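The Second Verse

When the band still had five members, they rehearsed above a tire shop in Laryea, and the smell of rubber went into the guitar cases and stayed there. Ainhoa could open her case today, in a different country, and find it again. She did this sometimes before a concert. It calmed her.

Now they were three. Ainhoa Aranda sang and played guitar, Obed Tsikata played bass, and his brother Theophilus played the drums when he was not angry. The band was called Callunach, a name that Obed had found in an old atlas and that the people at the radio always pronounced wrong.

"We have ten songs," Theophilus said. "Ten songs is an album."

"We have nine songs and a half," said Ainhoa.

The half was called "Pirisar." It had a first verse and a chorus, and after the chorus it had nothing. For two years they had played the first verse again in the place where the second should be, and the public never complained. In Bunia one night 345 people had sung it with them, the same verse twice, very loud. But Benedicta, who had written it, had left the band in April without finishing it, and she did not answer messages.

"Write it yourself," Theophilus said. "You have words. You talk all day."

"It is her song."

"She is gone. A song can't wait for a person who is gone."

Obed tuned his bass, although it was already in tune. He had been married to Benedicta Acheampong for one year and engaged to her for four, and in this discussion he never took part.

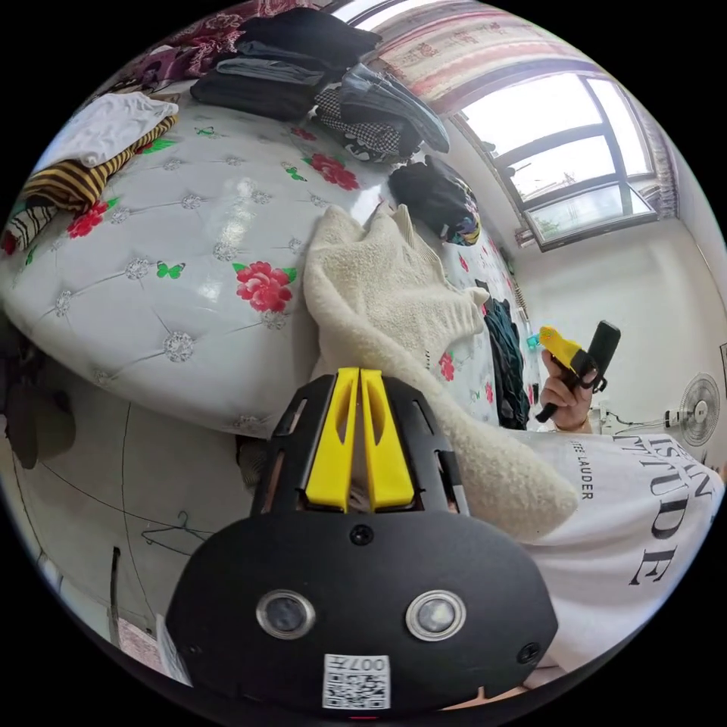

The studio cost 135 a day, and they had paid for three days. The engineer was a quiet woman, Ngọc Đinh, who wore her coat inside and ate sunflower seeds from her pocket. On the first day she recorded the drums. On the second day she recorded everything else, and at six in the evening she took off her headphones and looked at Ainhoa through the glass.

"This one repeats," she said.

"Yes."

"Do you want that it repeats?"

Ainhoa did not know how to answer. She went out to the corridor, where there was a coffee machine and a plastic chair, and she sat there with the lyrics on her knees. It was a photocopy of a photocopy. Benedicta had a large, round handwriting, like a child who wants a good grade. *The ferry takes the goats first and the people after.* Then three more lines, then the chorus, and then half a page of white paper.

She took a pencil and wrote a line about the river. She erased it. She wrote a line about the people who wait - it was better, but it sounded like Ainhoa, and she erased it also.

After some time Obed came out and leaned on the coffee machine.

"There is a second verse," he said.

"What?"

"She sang it in the kitchen. When she was washing the plates. I never told her that I listened."

"Two years, Obed! We played it in this way for two years."

"I know."

"And you remember it?"

He looked at the floor. "I remember the melody is a little lower. And the words, I think I remember all of them. There are 40 words. I said them to myself many times at night, so I know."

Ainhoa gave him the pencil. He wrote against the wall, slowly, with the paper moving under his hand, and when he finished he did not read it to her. He folded it once and went back in, past his brother, who was lying on the carpet with his shoes off, and he stood in front of the microphone where Ainhoa usually stood.

"He doesn't sing," Theophilus said from the floor.

"Tonight he sings," said Ainhoa.

Ngọc Đinh put away her sunflower seeds. She moved the microphone up, because Obed was tall, and returned to her side of the glass. The first verse began, with Ainhoa's voice from the afternoon, and then the chorus. Obed closed his eyes. He came in too early, and he stopped.

"Sorry," he said. "Can I start again?"

"Of course," said Ngọc Đinh, and she took the song back to the beginning.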